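# Restham Community Seed Library -- Progress Report, September

To Sanaa Badawi and everyone at the Lekcombe Fund, with our warm thanks for a second season of support.
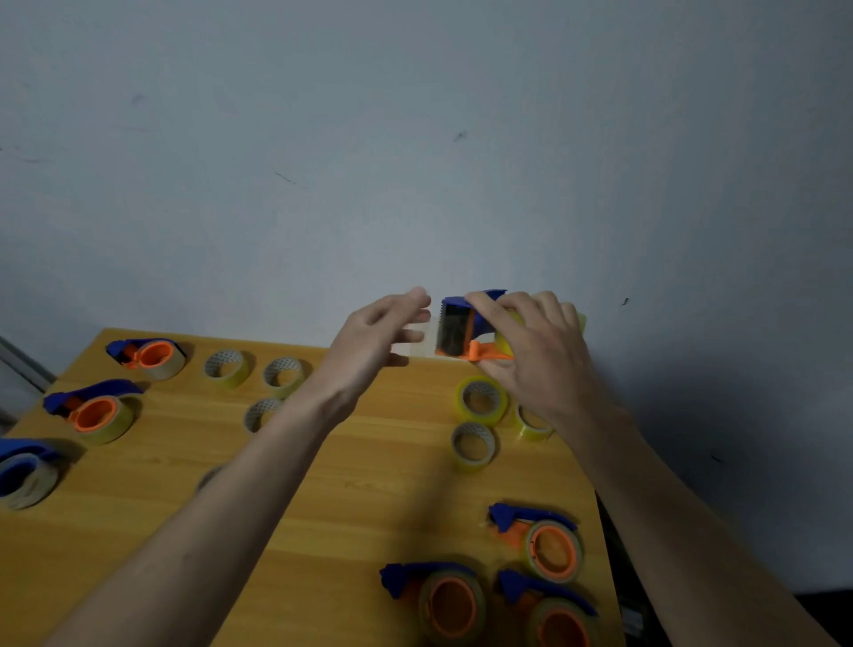 *Tape dispensers and rolls of clear tape on the packing table.*

I'm sorry this comes to you a little fatter than the last one, but it has been a full summer and I wanted to get it all down before the bean harvest swallows me up again.

## Where we are with the grant

You asked us to do two main things with the money: grow more of our own seed on the Dalen plot, and get it out to people who can't easily come to us on the bus. The first is going very well. The second got off to a slow start and is now moving along nicely.

We have sent out 3171 packets since the spring, which is far more than I promised you in the application (I was being careful, as you may remember from our phone call). Most were beans, squash, lettuce and the old Restham flat pea that people keep writing to us about. We now have 300 households on the borrowing list, and 83 of them joined after the talk Youssra El Khatib gave at the Wondix allotments. She brought a jar of her mother's fava beans and let the children plant them in egg boxes, and I think that did more for us than any leaflet I've ever written!

## The growing plot

The spring was cold and wet and we lost the first sowing of carrots completely. Refilwe Matlala resowed in June, and that batch has come up thick and even, though carrots won't give us seed until next year, so please don't look for them in the figures yet. The lettuces bolted early in the hot spell. For once that was good news, and we have two big paper sacks of seed heads drying in the loft.

The squash are a worry. We hand-pollinated and tied up the flowers as planned, but I found several ties had slipped, and I'm not willing to send out seed that might grow into something bitter. We'll keep only the fruits we're sure of and eat the rest. Refilwe has already made soup.

## Seeds by mail

Mailing was the part of the plan I knew least about, and it showed. Our first parcels went out in thin envelopes and a good many peas arrived crushed. Wael Slaoui very patiently tried a few kinds of packaging, posting them to his own house and to his sister's, and we settled on small flat cardboard boxes. They cost more than the envelopes I budgeted for. We have covered the difference out of the printing line -- the planting guide came in under its quote -- and I hope that's all right with you. Do tell me if you'd like it done another way.

Returns are still on the low side. We ask each borrower to save some seed and send a little back in the fall, and 13 people have done so already. It's early, and most crops are still in the ground, so I'd rather give you a proper number in the next report.

## People

Paraschiva Gavrilă has taken over the catalog from me, and what a relief that is. She has gone through every drawer, thrown out anything too old to sprout, and written the growing notes again in words a beginner can follow. She is also running germination tests on damp paper towels along the windowsill, and anything under half goes on the compost.

## What comes next

Beans first, then the drying and cleaning, which will take us well past the first frost. We'd like to hold two seed-saving afternoons over the winter, one at Restham and one at Wondix, and Youssra has offered to lead both. The dehumidifier you paid for is in the loft and running from eight in the morning until we lock up.

There is one thing I'd like to ask. The lease on the Dalen plot comes up in the spring, and the owner would prefer a three-year term. Could we talk about that before you settle your next round? You would be very welcome to come and see the plot too, and there's still plenty of soup.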